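The water on the meeting table

Sep 3, 2025

Most workplaces buy bottled water without giving it much thought. Someone orders a few cartons, they go under a bench, and the bottles turn up on desks and tables until the cartons run out. At Skelton, a shared workshop and office building with 7 tenants, the July order came to 244 bottles. The building has a kitchen with a perfectly good tap.

Harum, the design studio on the ground floor, went back through its own receipts and found it had bought 551 bottles in a year. Staff drank some of them. A lot were opened for visitors, half finished and tipped down the sink.

The small clear bottle has a few things going for it on a work table. It has a screw cap, so a knock doesn't end in a flood. It stands in a small space next to whatever else is out, and you can see at a glance how much is left. The ribs in the lower part give thin plastic some stiffness and give your fingers something to hold.
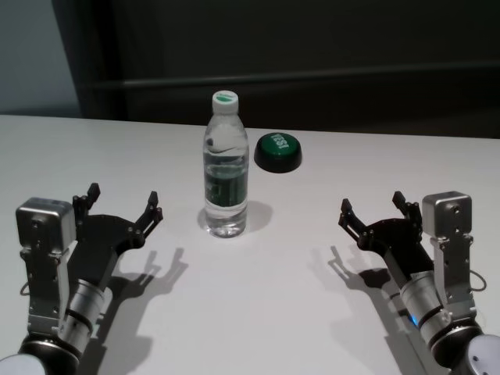
White tabletops are common in the building, and they suit this sort of work. Small parts show up on them, labels are easy to read and a spill is found before it reaches the paperwork. They also show every ring and scuff. Harum wipes its tables at the end of the day with a damp cloth and keeps anything abrasive well away from them.

Push buttons and other bits of test gear share the surface with drinks more often than the building rules would like. The rule at Skelton is that open cups stay in the kitchen. Capped bottles are allowed at the table, and that explains a fair part of the order.

Matoušek, the tenant upstairs, switched to refillable bottles with screw lids last year. Each person got one, and a jug and glasses come out for guests. Its carton order has dropped to 9 bottles a month, kept for couriers and people heading out to a site. The refillables need a proper wash, lids included, and the rack beside the sink is now always full.

Harum is trying the same thing from this month. The leftover cartons will be used up first, and empties go in the container deposit bin by the back door.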